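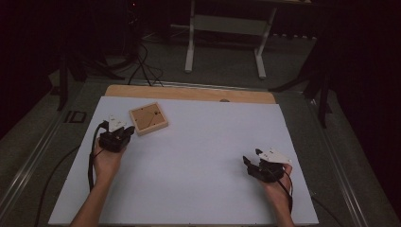
Issue 30, page 14

The Marora Folding Desk, Reviewed After a Long Stretch of Leaning On It

By Arben Petkov

The Marora arrives in one carton, flat, with a picture on the side of a woman laughing at a spreadsheet. I have owned five desks in my adult life and have never once laughed at one, or on one, but I carried the carton up two flights of stairs with an open mind and a bad shoulder.

I should say what I was after. My apartment has a room that the landlord calls a second bedroom and that I call the hall with a window. Whatever goes in there has to fold, because the closet door opens inward and the closet is where I keep everything else I own. My old desk was a door on two filing cabinets. It served me well for years and then one of the filing cabinets stopped being willing.

There are plenty of folding desks around and most of them are card tables with ambition. The Marora costs more than those and less than the Qin, the one everybody recommends and that I will get to. It comes in gray or in a shade the company calls Oat. I ordered gray. They sent gray. I mention this only because the chair I ordered the same week, from other people, came in something I can only call salmon.

Putting it together

There is almost nothing to put together. The legs are already hinged to the top, and you pull them out until they click. One of mine didn't click. I pulled it again, then consulted the booklet, which said the leg would click. I went and had lunch. When I came back it clicked at the first try, and it has done so ever since, so I can recommend lunch as a technique.

The one job left to you is the crossbar, held by two bolts and a pair of thumb nuts. The thumb nuts are too small for any thumb I have met. Use pliers, and go gently. The booklet tells you to use "firm hand." Just the one, apparently.

Budget 30 minutes, including lunch if you eat fast.

Wobble

This is what you came for. Every review of a folding desk should be one word long and that word should be a number between none and boat.

The Marora wobbles a little side to side and hardly at all front to back. If you type like a normal person you'll see the surface of your coffee shiver. If you type the way I do after reading my email, you'll want a lid. I tried it on the hall floor, which slopes, and on the kitchen floor, which slopes the other way, and the difference was smaller than I expected. There are screw-in feet for leveling. Three of the feet turn easily and the fourth has opinions.

Leaning is another matter. I am a leaner. I think with my elbows. When I put my full weight on the front edge the back legs stay down, and that is more than I can say for the card tables or for the Qin, which once lifted its back end at me like a startled horse while I was borrowing it from my sister.

The top

The surface is smooth, not too shiny, and shows every crumb. A wet glass left overnight made a ring that came off with dish soap. A wet glass left over a long weekend made a ring that I now think of as part of the desk. Ink wipes off if you get there in the first minute or so. Glue doesn't, and I have nothing to say about how I know this.

It is deep enough for a keyboard, a notepad and a plate. It isn't deep enough for those plus a lamp with a base, so get a clamp lamp. The edge is thick and the lamp clamp needs to open wide. Mine opened just barely enough, with a noise.

Folding it up again

The company says one person can fold it and put it away in seconds. One person can. The steps go: take everything off, remember the thing you forgot to take off, pick it up from the floor, press both catches, fold the legs in. The catches are stiff and placed exactly one arm span apart, if you have arms like a heron. I do the left one with my hand and the right one with my knee.

Folded, it stands on its side behind the door, and stays there. I had a desk once that didn't, and it took a good mirror with it.

The extras

Marora will sell you a padded rest for your wrists called the Pillow. That's the whole name. It is a foam bar in a cloth sleeve. It's comfortable for a week and then it takes the shape of whoever used it last, which in this house is the cat. Skip it and roll up a hand towel.

They also sell a drawer that hangs from two rails under the top. I wanted to hate it and I use it daily. It holds pens, stamps, a tape measure and one slim notebook. It doesn't lock and it doesn't stop, so if you pull with any spirit you will be holding a drawer.

Compared with the others

The Qin is lighter and better looking, and its legs fold with a lovely slow motion that makes you want to show people. Its top is narrower, though, and see above regarding horses. If you carry your desk from room to room every day, buy the Qin. If you lean, don't.

The Prostness is the heavy one. It has a crank for raising and lowering, and the crank takes more turns than I have patience for. I got it up to standing height one morning in June and simply stood for the rest of the month. It is as solid as a church and very nearly as easy to fold.

Complaints I couldn't fit elsewhere

The booklet is printed in pale gray on white. The carton can't be opened without destroying it, so returning the desk means finding another carton. The sticker on the underside says the desk holds 700 pounds, and I'd love to know who climbed up there. The sticker on the top comes off in strips, over several evenings.

Who should buy it

People with a small room, a closet door that opens the wrong way, and reasonable knees. I'd buy it again, without the Pillow. If you already have a desk that stands up on its own and you aren't mad at it, keep that one.

Next issue: clamp lamps, four of them, and what they did to the edge of my desk.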